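Tampo de mesa Kindeo, branco
Mobiliário para refeitórios e salas polivalentes
Fabricante: Bailly
Distribuição e assistência: Brillar

O tampo Kindeo destina-se a escolas, cantinas e espaços de utilização coletiva sujeitos a limpeza diária. É fornecido em branco, com acabamento mate, e pode ser montado sobre as bases fixas ou rebatíveis da mesma gama. As encomendas de substituição são aceites sem aquisição da base, mediante indicação da referência gravada na face inferior do tampo existente.

Características técnicas
Largura: 700 mm
Espessura: 35 mm
Lugares por mesa: 4
Carga máxima distribuída: 175 kg
Orlas arredondadas, coladas a quente
Utilização exclusiva em interior

Limpeza e conservação
A superfície deve ser limpa com pano macio, água morna e detergente neutro. Não se recomenda a utilização de esfregões metálicos, pós abrasivos ou produtos à base de cloro. Os resíduos de molhos, café e corantes alimentares devem ser removidos no próprio dia. Recipientes retirados diretamente do forno ou do fogão requerem sempre uma base de proteção.
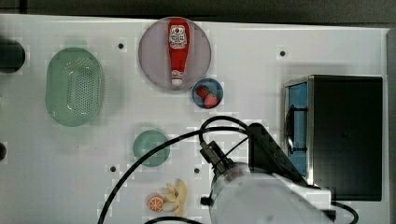
A garantia cobre defeitos de fabrico do tampo e descolamento das orlas, desde que a montagem tenha respeitado as instruções fornecidas. Ficam excluídos os riscos, as queimaduras e os danos resultantes de exposição prolongada à humidade.

As entregas programadas para agosto estão sujeitas a confirmação prévia. Os pedidos de orçamento para mais de 35 unidades são tratados por Rhea Fajardo, do departamento de contratos da Brillar. As questões relativas a peças e garantias devem ser dirigidas a Precious Castillo, no armazém de Ramirbridge.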